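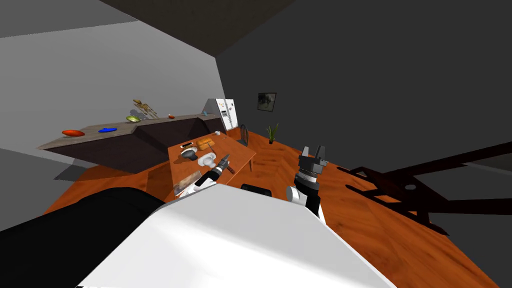 先にグリッパの見積もりだけ確定させたほうがいいんじゃないの、本体は値引き交渉でどうせ動くんだから、と朝いちばんに隣の席から言われた。うん、たしかに。本体の比較表ばかりいじっていて、手先のほうは「付属品一式」の一行で済ませていたのがバレた感じ。なので今日は本体の表をいったん閉じて、手先まわりの予算を組み直すことにした。

2026年5月24日 購入計画のつづき(シミュレーション併走)

前提を自分用に整理しておく。双腕機の導入枠は全部で1000万円。本体、手先、設置工事、保守、計算機、ぜんぶ込み。込みなんだよなあ……。最初に聞いたときは余裕だと思ったのに、行を足すたびに細っていく。

本体の候補は二つまで絞ってある。StelgateとTarnach。どちらも胴体から腕が二本出るタイプで、うちのキッチン課題(食卓とカウンターのある部屋で、卓上の物を取って渡す)をやらせるつもり。実機が来る前に、課題のほうはシミュレーションの台所で詰めておく方針は変えない。シーンは机にパンの塊、鍋類、トレイあたりが載っている例のやつ。左手にナイフっぽい細い道具を持たせて右手を空けておく姿勢は、購入仕様を考えるのにけっこう役に立つ。片手がふさがったとき、もう片方の手だけでどこまで届いてほしいのか、という話になるので。

Stelgateのいいところは、手首から先を自分で替えていい契約になっているところ。Tarnachは純正以外の手先をつけると保守の対象から外れる、と営業の人がわりとはっきり言っていた。はっきり言ってくれるのは助かる!ただ、手先を何度も替えたいうちの使い方だと正直きつい。一方で保守年数はTarnachが5年、Stelgateは毎年更新。更新料が来年度以降いくらになるかを問い合わせているけれど、まだ返事なし。明日もう一回メールする。

手先は二本指の平行グリッパで行く。多指ハンドも一瞬あこがれたけど(カタログの写真がかっこいい)、今の課題には贅沢すぎるし、指一本壊したときの修理費を見てそっとタブを閉じた。平行グリッパの見積もりはHaddadから来ていて、左右二台分で111万円、税抜き。制御用のケーブルは含む、取り付け用のフランジは別。フランジ別って小さい字で書いてあるのはずるいと思う。備考欄を三回読み直してやっと気づいた。フランジの値段を聞いてから比較表に入れること。税込みと税抜きが混ざっているので、これも直す。Stelgateの本体だけ税込みで入れていた。犯人は先週の自分。

昼をはさんで、指の形の話。

標準の指は先がまっすぐな板で、追加料金で先端を斜めに落とした形にもできるらしい。薄いものを机からすくうなら斜めのほうがよさそう、でも丸い鍋の縁をつまむときはどうなのか。こればっかりはカタログをにらんでいてもわからないので、シミュレーションに両方のモデルを入れて比べる。1000エピソードを形ごとに回す予定で、設定ファイルは共有の作業フォルダに置いた。ファイル名の末尾がflatとcutになっているほうが今回の分で、それ以外は古いので触らないでください(消してもいいんだけど、消す勇気がまだない)。

比べるときの注意をメモ。
・摩擦係数は両方の形で同じ値にする。前回、片方だけ初期値のままだった
・手先カメラの視点も保存する。把持の成否だけだと、なぜ外したのか後で追えない
・トレイと鍋は別々に集計。混ぜると平均がきれいになりすぎて購入の判断に使えない
・照明は今のままの暗めの設定を残しておき、明るい版は別に作る
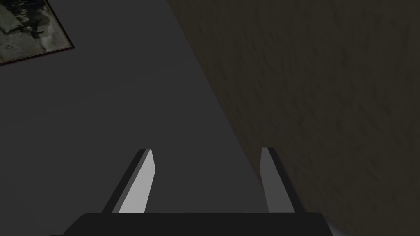 予備の指は最初の発注に入れるのか。
左右一組だけ入れて、二組目からは消耗品費で買う。

ということで決めた。備品として本体と一緒に買うと台帳の番号が親番にぶら下がってしまい、折れたときの廃棄手続きが面倒になる。消耗品なら書類一枚。去年、把手ひとつ捨てるのに判子をもらって歩いたのがまだ尾を引いている。

手先カメラの件も予算に入れないといけない。シミュレーションなら視点を足すのはタダだけど、実機だと手首ごとに小型カメラとケーブルと固定具がいる。Eltovのカメラが手首にぴったりの寸法で、ドライバもそのまま動きそう。値段はまだ定価しか見ていない。気になるのは指と画角の関係で、掌のブロックの真後ろから見ると画面の下のほうは手自身でかなり埋まる。両指の間がちゃんと見えていれば把持の確認には足りると思うけれど、取り付け位置を少し上げるか、画角の広い型番にするか。広い型番は納期が延びるそうなので、できれば取り付け位置で逃げたい。固定具は樹脂で自作、ここは買わない。

それから暗いところ問題。壁際で手先を動かすと、無地の壁ばかり映って位置の手がかりがあまりない。実機の部屋も壁はのっぺりしているので、似たようなことになりそうな気がする。照明を一灯足すか、感度のいいカメラにするか、だったら照明のほうが圧倒的に安い。照明は設備費扱いにできるかを事務に確認。できるなら枠の外に出せる!これは大きい。

計算機について。今のマシンで回しきれるなら買わない。回しきれないなら、新しく買うより借りるほうに傾いている。比較を回すのは発注前に集中していて、実機が来たあとは明らかに使う量が減るので。ただ、借りた分は備品ではなく役務になり、役務は別の様式になる。様式を探す時間のほうが高くつくのでは、という疑いはある。

設置工事は、Stelgateだと床にアンカーが要るかもしれないと言われた。「かもしれない」では見積もれないので、床の図面を送って回答待ち。Tarnachは台座が自立式でアンカー不要。ここだけ見るとTarnachがうらやましい。台座の幅が搬入口を通るかどうかは自分で測る。測ると書いてからもう二週間たっている気がする。巻き尺は工具棚の下の段。

今のところの気持ちとしては、Stelgate本体+Haddadの手先+Eltovのカメラで枠に収まるなら、それがいちばん使いやすい。収まらなかった場合、最初に削るのはカメラの片側。右手だけにつけて左はあとから、でも課題は始められる。保守を削るのはなし。前の機械で懲りた。

残り
・Stelgateに保守更新料を再度問い合わせ
・Haddadにフランジの価格と、斜め先端の追加料金
・Eltovに学術割引の有無
・照明の費目を事務に確認
・搬入口の幅
・flatとcutの比較、まずは短く試走してログが出るか見る
・比較表の税込み税抜きをそろえる

合い見積もりは5月中にそろえたい。Haddad以外にもう一社いるんだけど、候補がまだない。同じ指幅のグリッパを出しているところを知っていたら、このページの下に書き足しておいてください。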